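Skerby worktop in matt mauve-grey: sheen, marking, and what to put under boards

Surfaces and Finishes > Worktops and Tables
18 replies, 576 views (selected posts)

tarn_ledge
Posted April 1, 2025

I have a table top from Skerby in the matt grey with the slight pink cast. It was fitted in December to an existing frame. The top is 18 mm thick and supported on all four sides. No complaints about flatness.

Two questions. First, the colour shifts depending on where I stand. Under the window it is a plain grey. At the far end it goes mauve, and next to anything warm it looks close to brown. Is this normal for a very matt finish, or is the coating uneven? Second, does anyone leave a wooden board on one permanently? I am concerned about a patch of different colour forming underneath.

Ademir Pacheco
Reply

The colour shift is normal. A neutral grey with a little red in it will move towards whatever light falls on it. Check it at night under one lamp, with everything cleared off. If the shift follows the lamp when you move it, the coating is fine. If a patch stays put, ring the supplier.

On the board: lift it daily and stand it on edge. I would not leave one flat on any coated surface for months.

quillon_b
Reply

Disagree about the board. Mine has been in the same corner for two years on a similar top (Rarnov, not Skerby, but also matt) and there is no mark. What does damage is water trapped between the two. A dry board does nothing.

Ademir Pacheco
Reply

A dry board in a kitchen is a board that is not being used.

tarn_ledge
Reply

Photo attached. Board top left, bare surface beside it. The shading on the right is the part I was asking about. 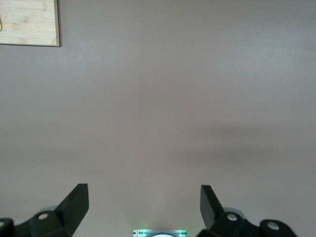 Corner of the board on the grey top, darker band towards the right.

For scale, the far end of the table is against a wall and gets very little daylight. I have wiped the area with plain water and a cotton cloth, and the band looks the same afterwards.

Danang Hartono
Reply

I would call that shadow. The edge is soft and it fades out towards the middle. A coating fault tends to have a boundary you can find with a fingertip, or it shows as a change in sheen when you get your eye down to surface level. Try the low angle with a torch before you spend any time on the phone.

Is the board bamboo or birch? I can't tell from the grain. Bamboo is usually the harder of the two and I would want feet under it on a finish like this — not for moisture, for grit. One crumb of salt under a hard board will leave a polished line on a matt surface, and a polished line does not come out.

tarn_ledge
Reply

It was a present and came with no label, so I can't say. No feet on it. What do people use?

Danang Hartono
Reply

Clear silicone pads, 8 mm across, one in each corner. The self-adhesive ones from Turkix hold well enough on bare wood if you rub the spot with fine paper first. Do not oil the board until they are on.

quillon_b
Reply

Pads make a board rock unless it is dead flat, and few are. A folded cloth underneath is cheaper and goes in the wash.

Ademir Pacheco
Reply

A folded cloth is the trapped water you warned about three posts ago.

quillon_b
Reply

Only if you leave it there. I take it away when I have finished cutting.

merrow461
Reply

Worth mentioning cleaning products, as the thread will be found by people searching for marks. Avoid anything with wax or a gloss additive. It sits in the texture and you get shiny islands where the cloth went over twice. I used a spray polish on a Sutherland desk in a matt finish and it took a week of warm water and washing-up liquid to get it even again. Cream cleaners are worse. They cut the surface, and then the shine is permanent.

tarn_ledge
Reply

Did the torch test with the room dark. The band went with the lamp, and there was no change in sheen at a low angle from either end. I will take that as shadow and leave Skerby alone.

Pads ordered. If the board rocks I will take two off and try a thin strip along one side instead.

Danang Hartono
Reply

Three pads will sit steady on a warped board, though it will tip if you press on the unsupported corner. The strip is the better idea. Keep it a few millimetres in from the edge so that it doesn't catch crumbs.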